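Reading time: 2 min

Notes for the Wednesday talk – storing and displaying a toy collection

Opening. Say hello, thank Skolside for the room. Ask who here keeps the boxes. Wait for hands. Then ask who has lost a figure to a hot attic.

My own numbers. 368 figures on shelves, two closets of boxes. Started with the Prorkeo space line as a kid, sold it all, bought most of it back as an adult at worse prices. Pause for the groan.

Boxes first. Flat if the seams let you, upright if they don't. Never stack window boxes under anything heavy. The plastic window creases and you can't get the crease out. Write the figure's name in pencil on the outer mailer.

Loose figures. Take accessories out of the hands before storing. Soft vinyl hands stretch around a sword handle and stay that way. One small zip bag per figure, and the bag goes in with the figure. I kept all my accessories in one big tub for years and I'm still sorting it.

Sticky plastic. This is the question I get most. Older Zelenák riders are the worst for it, mainly the capes and saddles. Lukewarm water, a drop of dish soap, soft brush, air dry overnight. It may come back. If it does, wash again and keep the piece out of closed bags.

Light. Red and orange go first on my shelves. Move the shelf away from the window before you spend money on film for the glass. Swap the front row with the back row twice a year if you can remember to.

Shelf layout. Mark the shelf out before placing anything. I give each standard figure a square about as wide as its shoulders plus a finger on each side. Big vehicles go down first, then figures, then small pets and extras. Leave one square empty for whatever arrives next. (Show the Steltenell castle slide, skip if short on time.)

Insurance. Keep a list with a photo of each piece and what you paid. My list came to $1,694 for one shelf, and I had guessed half that. Store a copy somewhere outside the house.

Questions. Repeat each one so the back row hears it. If asked about grading, say I don't do it and move on. 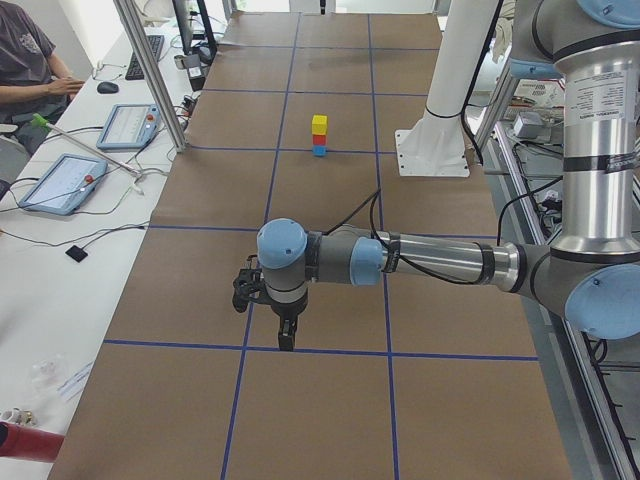
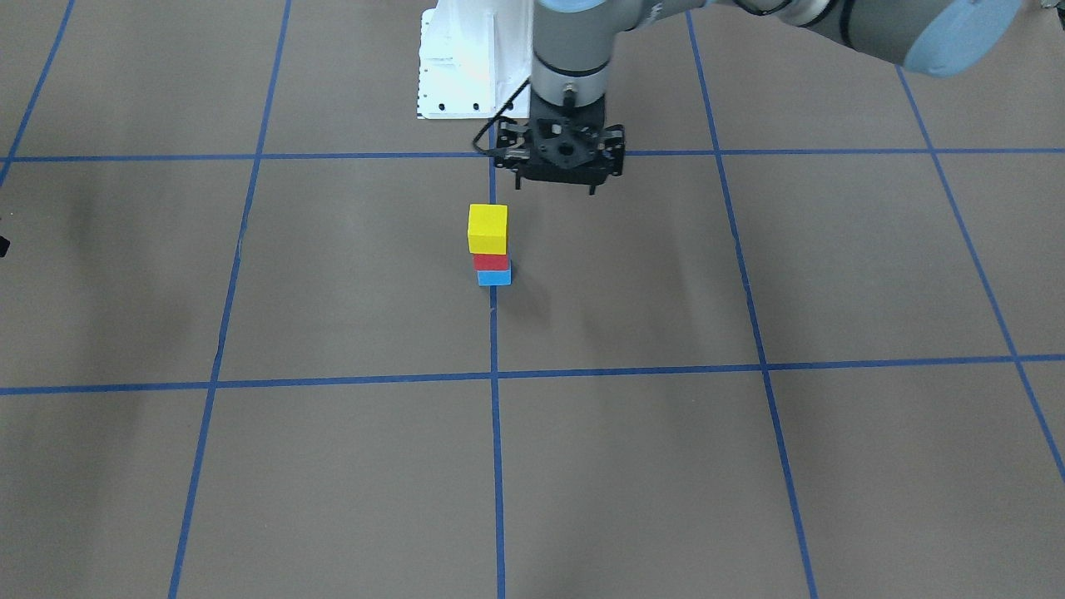
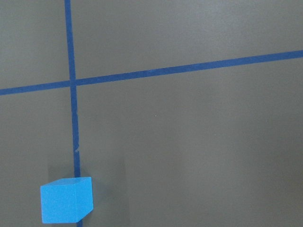

Blue tape grids; the stacked cubes are in the first picture.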